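### 3. Recall of household objects

Zaro's survey reports that 800 of 857 respondents in Plunstead could name an item's shape a week later. We doubt it. Color was scored as shape whenever the two agreed, and the August repeat was never published.
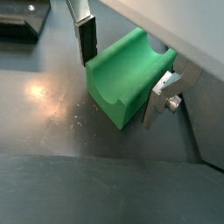

**Figure 3a.** Green block with a U-shaped channel.

The Duggan scale has the same weakness — a lucky guess earns full credit. 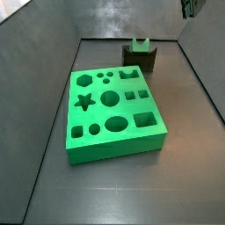

**Figure 3b.** Green block with shape cutouts.

Neither study tested recall after more than 100 days.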